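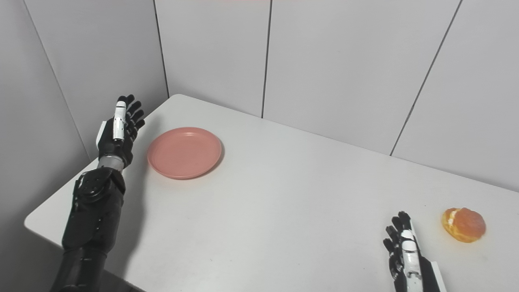 Welcome to the plate-and-bun page! I'm Keegan Dunstan, and I've spent most of the spring at our lab in Talville working on one small question with Bram Kuipers: if you want a two-armed robot to learn a table task from people steering it, how much does the starting pose matter? We call the project Katene. I promised my family a gallery they could follow without reading the paper, so this is it (hi, Mom).

The pink plate and the orange bun

Opposite sides of the table, with a lot of bare white in between. I love this layout because neither hand can do the whole job comfortably. The bun is over by the right hand and the plate is by the left, so the policy has to pick a plan – carry the bun across, bring the plate over, or meet somewhere in the middle. People steering the arms do all three, and early on our model tried to average them, which went about as well as you'd think.

Hands up, open, touching nothing

We call this pose "ready." Every recording in the second batch begins from it, fingers pointing up. In the first batch we let folks start wherever they liked, and that turned out to be a headache for training. Bram argued for a fixed start from day one and has been very gracious about being right.

White table, pale walls

Plain on purpose. We wanted the plate and the bun to be the only things worth looking at, so the first round of training stays in this setup. Clutter comes later, and I'm a little scared of it!

Now the numbers, for those who asked. We recorded 2,000 runs and kept 1,560 after throwing out the ones with dropped connections or a confused operator (often me). Then we tested each model on 40 fresh layouts. The free-start model got the bun onto the plate in 20 of them. The ready-pose model did better, but we're still rerunning that one with a second operator, so I'll hold the score until Bram signs off.

Next up is swapping the sides, plate on the right and bun on the left. Bram thinks the model will cope. I have a coffee riding on it saying it won't.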